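The block sorter, part whatever: now with a proper bench

It's been a while! I know I promised the sorting write-up back in the summer, and then the shared workshop moved and everything I own went into crates, and now it's November and I'm finally sitting down with a mug of something hot to type this.

Quick catch-up for anyone new. I share a workshop called Tratine with a bunch of other tinkerers, and for most of this year I've been trying to get an arm to sort toy blocks by color and by shape. That's the whole project. It sounds like something you'd finish in a weekend, and I told people it would be a weekend, and I've stopped telling people things.

The biggest change since last time is the work surface. I was using a sheet of white shelving before and it threw so much glare that the color detection kept losing the yellows completely. So I went over to a wooden board, and wow, what a difference. The light comes back soft and even, and I only had to redo the color thresholds once. The downside is that the yellow blocks and the pale wood are closer together than I'd like. I ended up leaning on saturation a lot more than hue for those, plus a minimum height, and so far that's holding up.

The second change is the mess. Up to now I'd been laying the blocks out nicely with a good gap around each one, which is cheating, let's be real. Real clutter touches. So for the last few sessions I've been bunching some of them up on purpose – cylinders against each other, stars poking into each other – and leaving the rest spread out as the easy ones.
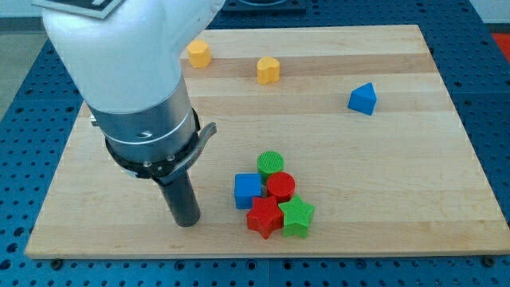

Isell left a comment on the last post saying I should stop trying to segment touching blocks in one go, and just nudge the pile apart first and take a second look. Which, ugh, yes. I spent two weeks on a clever outline-splitting thing, and a gentle push with the tool beats it every time the two blocks are the same color. I'm keeping the splitter for mixed colors, where it does fine, and pushing for everything else.

Pushing has its own problems, of course. Cylinders standing up like to tip if you catch them too high, so I come in low, close to the wood, and go slow. Stars are the worst. If you push on a point the thing spins and you've learned nothing, so I now aim for the notch between two points and hope. (Hearts have the same issue but they're a bit more forgiving!)

Numbers, because somebody always asks. I've logged 1,037 attempts since the move, and 268 of those were misses of one kind or another. That's not great, I know. A big chunk came from a single evening when I'd typed the wrong tool length into the config and everything was 4 mm off. I thought about deleting that evening from the log and then felt guilty and left it in.

Next up is the calibration routine, which currently takes me 8 minutes and a lot of squinting. I want it down to one button. I've also got a spare tool tip on order from Jalport and it's supposed to show up Monday, so if it fits I'll try the softer one on the stars and post the log here, misses and all.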